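Home » Features » Workshop life

A morning under the arm at Astberg

22 October 2024

I'd been told to wear old trousers, and I'm glad I listened, because most of my visit to Astberg was spent on my knees. The company keeps one robot arm going all day on picking trials, and I'd asked if I could tag along while it was stripped, cleaned and put back together. They said yes, as long as I held the torch (I did, mostly in the wrong place).

The cell goes by the name of Lusora. It has clocked up 1512 hours since July, and the bit that needs the most fuss is the hand. I'd expected something heavy and steely. What you get is printed parts, a few screws and a pair of bendy orange fingers full of thin ribs, the sort of thing you can't help wanting to squeeze. I squeezed. The ribs give way and the finger wraps itself round whatever is pushing on it, so it can pick up soft things without bruising them.
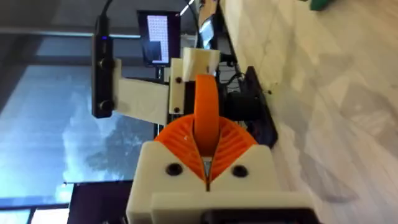 Cleaning comes first. Crumbs and fluff get down between the ribs, and a soft toothbrush shifts them better than anything in the tool catalogue. Then you bend each finger back and look for pale lines near the root, where the plastic starts to tire. They swap the pair every 100 hours whether they look tired or not – a spare set comes off the printer overnight and costs less than my lunch did.

Screws next. The printed brackets creep a little under load, so a screw that was snug last week may not be now. I was handed the small driver and told to stop the moment I felt it bite. I went a touch further on my first one and got a very polite cough!

Cables are the real trouble, though. Every turn of the wrist tugs on them, and the fault log had 2 entries under "cable" for the past month alone, both of them fixed by giving the loop more slack. Fudik, who supply the motors, suggest a stiffer sleeve. The Cheema workshop down the road swears by spiral wrap, and that's what went on while I was there.

After that it was power on, fingers open, fingers closed, and a slow run through the test routine, job number 717 on the sheet. I was allowed to press start. The knees of my trousers haven't recovered, and I've already asked when the next service is due.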